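Ticket 3521 - Dell desktop, no POST, strip for parts or rebuild?
Site: Latuheru workshop, bench 8
Status: OPEN, waiting on parts
Queue: Storkitz Refurb / hardware

Reported fault
Fans spin up, no picture, no beeps. Powers itself off after 48 seconds, every time. Came in with the March batch from Trekeck. Tag says "worked when stored", ok.

Log
09:10 Tried known good monitor + VGA cable. Nothing.
09:25 Pulled all memory, powered on to see if it would at least beep. It didnt.
09:40 Swapped PSU for the bench spare. Same 48 sec, same shutoff. Original PSU goes back in.
10:05 Coin cell reads low. Not the cause of this but replace anyway, add to order.
10:20 Cooler off, CPU out. Old paste like chalk. CPU bagged and labelled with ticket no. Tested it in the other Dell, boots fine. So board or socket.
10:50 Photos.

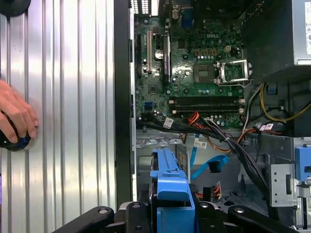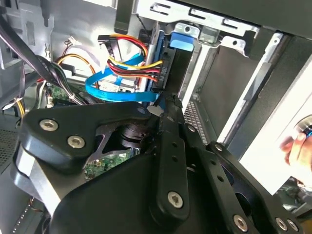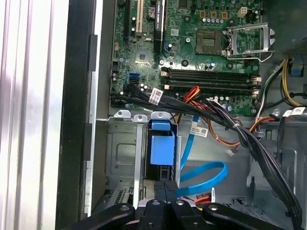

First and third: board with CPU socket open, no memory in. Second: drive in its cage, SATA power plugged in.

11:15 Looked over socket with the loupe. Couldn't find a bent pin, but light on bench 8 is terrible so somebody check again please. DO NOT touch the contacts, and do not close the bracket on it with your thumb in there.
11:30 Drive is the 500 GB one. Leave it in the cage for now, Brinby wants the data copied off before anything gets wiped. Blue tab releases it when its time. Unplug power first, dont pull on the wires, pull on the connector.

To do
- second look at socket pins
- new coin cell
- replacement board, ask Trekeck if they have a dead-drive unit we can rob
- copy drive, note it on this ticket
- memory back in AFTER board swap, one stick first, then the rest

If no board by end of month close as parts only and move the case to the scrap shelf. Side panel stays with the case, last one went missing for weeks.

Update 14:05: Trekeck have a board, same model, shipping tomorow. Ticket stays open.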